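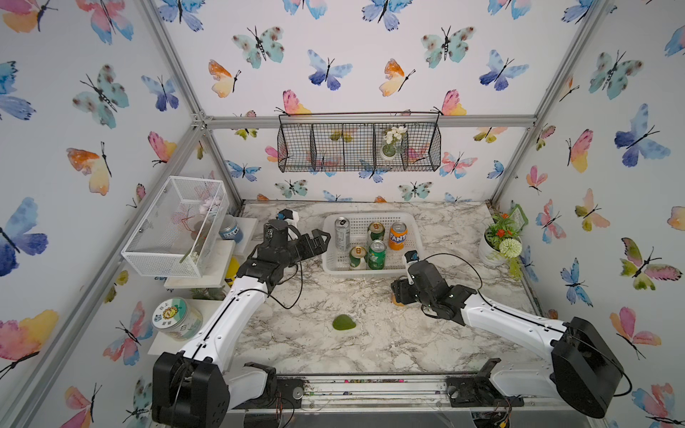

Butterfly walls and a basket of drinks, Iststead open day

Reports
Iststead open day, 21/10/2024
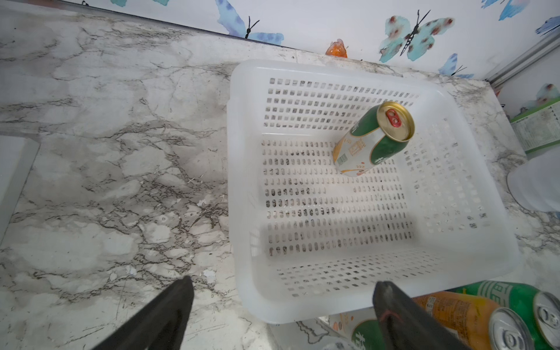
Aisyah Nugroho

Quick one, train in 7 minutes. Went up with two people from Fineck, doors at 2, already a line. Coffee ran out early.

Best room for me was the small drinks corner. Gray and white marble top, watercolor butterflies on the paper (the big teal one with the red-brown spots is my favorite), white plastic basket for the cans. Fanta in there, some green ones. Little white flower up in a black wire rack. Somebody has taste. Want that blue jar with the white lid for my own kitchen, didnt get to ask where its from.

Upstairs was Lukasano, all shelving, more than 2000 parts in the catalog. Took one, heavy. Skipped the talk, too hot in there.

Parking is bad, use the Issa lot and walk teh rest. Next open day is in June, sign up at the front desk.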